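Jewellery Box Check: my list, with comments

Checked by: Aoife Lenihan
Date: 2021-03-06
Shelf tag: 124
Going to: Fergal Coughlan, front counter, Costello Secondhand

Hi Fergal! You asked me to write down how I go over a jewellery box before it goes out on the shelf, so I've used the sheet we have and scribbled all over it as usual. The headings are the old Bumum ones and I've left them in their order, even though I never do them in that order. OK means OK, WATCH means sell it but keep an eye out, and FIX means it comes back to me.

1. Stands flat on the table: OK
I press each corner with one finger. If it rocks, I turn it over and look for a lost foot or a bit of old glue. No rocking on this one. Please do it on the white table and not on the counter, the counter has that dip by the till and everything rocks there.

2. Outside edges and corners: OK
Run a bare thumb slowly along every edge, front first. You're feeling for splinters and lifted bits, and your thumb will find them long before your eyes do. I also wipe the whole outside with a barely damp cloth and then a dry one. There was a tiny rough patch at the back right corner that I took down with fine paper, and you'd have to know it was there.

3. Lid opens and stays open: WATCH
My favourite part to fuss over! A lid that drops on somebody's knuckles is the main way a jewellery box can hurt a person, so I open it all the way, let go, and wait while I count to 7. Then I nudge the table with my hip and see if it still stays put. This lid passed both times. The WATCH is for the cord (see the next one).

4. Stay cord: WATCH
Tug it gently at both ends. It held at the lid and it held at the box, but the end down at the box has a little more give than I'd like, so I put a dot of Drilex on the knot and left it overnight. If it feels springy when you get it, send it back. And please don't lift the box by the lid. I know it's tempting. 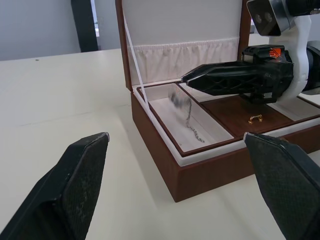 Item 4: lid open on its cord, with a silver chain in the left compartment.

5. Hinges: OK
Open and close it ten times, slowly, with your ear close. I'm listening for a click or a scrape. Mine were quiet. If you do get a squeak, a rub of candle wax is plenty. Don't oil them, oil creeps into the lining and leaves a yellow ring you'll never get out (ask me about the box in September, or maybe don't).

6. Lining and lid pocket: OK
The gathered pocket inside the lid is where people forget things, so put your fingers right down into it, all the way along. I check for pins while I'm in there, and I go in from the side and not straight down, having learned that the sore way. Nothing in it this time. The white fabric is clean, and I gave it a once-over with the soft brush to lift the dust out of the pleats.

7. Compartments and tray: OK
Tip out anything loose before you start, then feel around the inside corners. I had a good sniff too, and there was no mustiness and no old perfume. If there ever is, leave the box open with a saucer of baking soda in it for a couple of nights.

8. Pieces shown with the box: WATCH
We sell the box by itself, but a chain laid inside does help people picture it on their dresser. Lay the necklace out long and easy so it won't knot. The small gold piece on the tray is the one that worries me, it would vanish into a carpet in a second. Take both out before you hand the box over, and put them back in the Vurnska tin with the rest of the display bits.

9. Small parts and little kids: WATCH
Anybody buying for a child under three gets told about the small pieces and the cord, every time, even if they're in a rush. I'd sooner lose the sale. If they ask what I'd do for a toddler, I send them over to the music boxes with no cord at all.

10. Tag and ledger: OK
Tag goes on a loose loop of cotton, never tape, because tape lifts the finish. Ledger page 632, second line from the bottom. I've left the price blank until you and I have had a chat, I'm thinking a bit higher than the last one given the colour of the front.

Result: fine to go on the shelf, second from the bottom, away from the heater and out of the window sun. Have another look at the cord in a month if it hasn't sold. I've put a spare length of white cord in an envelope in the top drawer, in case you'd like to try the repair yourself.

Ring me if the knot looks odd!
Aoife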